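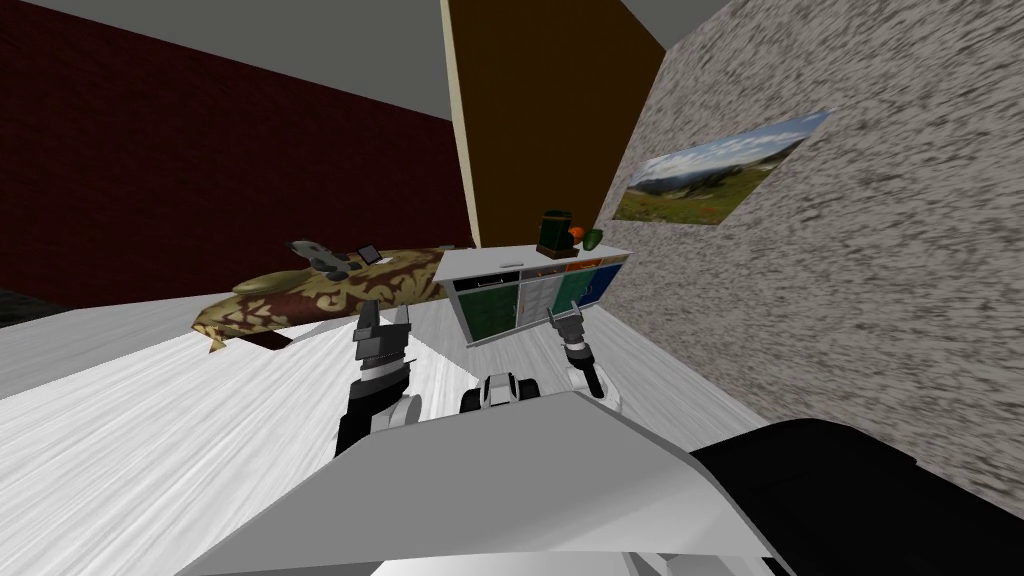
7 January 2018

Print check, Kourkoulas reel 2, workshop bench. Kept going after lunch because Polyxeni Ververidis wants a yes or no on the restoration before the Vavus screening, and so far all I have for her is a maybe.

The film is a pirate comedy and the catalog calls it a lost gem. Lost I'll give them. The sword fight on the stairs still works, the rest is people falling into barrels. I laughed twice, once at a splice.

Condition: shrinkage worse than in November, or else I measured badly in November. Perforation damage starts at foot 200 and gets ugly by 372. Repaired the worst of it with tape, left the small nicks alone. Color has gone pink, as expected. The Kundholm people say their software brings the blues back. I've seen their sample clip and the sea looked like mouthwash, so I'd want a test on our own footage before anyone signs anything.
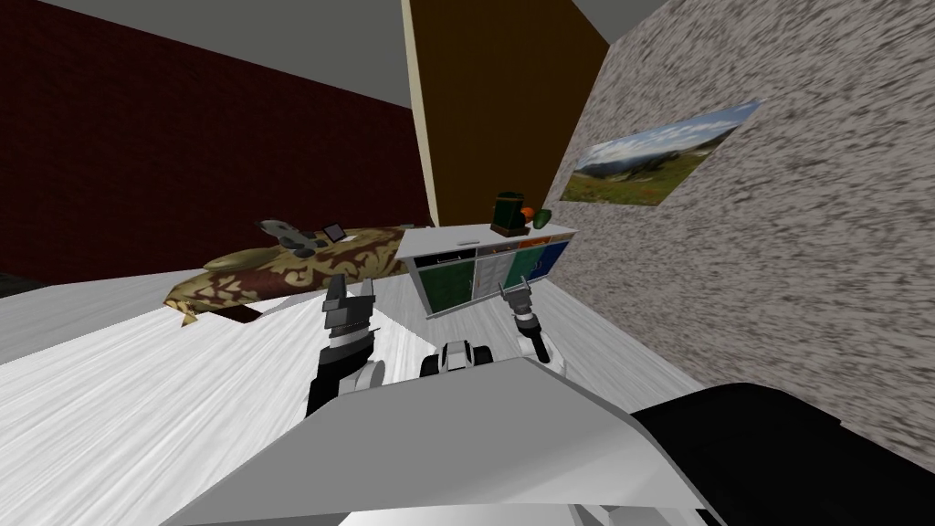 Sound is the bigger worry. There is a hum under all the dialogue from foot 721 on, and I don't believe it's the projector, whatever the Trorkusstead notes say. Their notes also list a "longer ending" that isn't on this reel – the last shot is the ship, then tail leader. Could be on another print. Could be somebody's wishful memory.

To do: clean the head end again, remeasure shrinkage with the other gauge, ask Trorkusstead where the longer ending was seen and by whom.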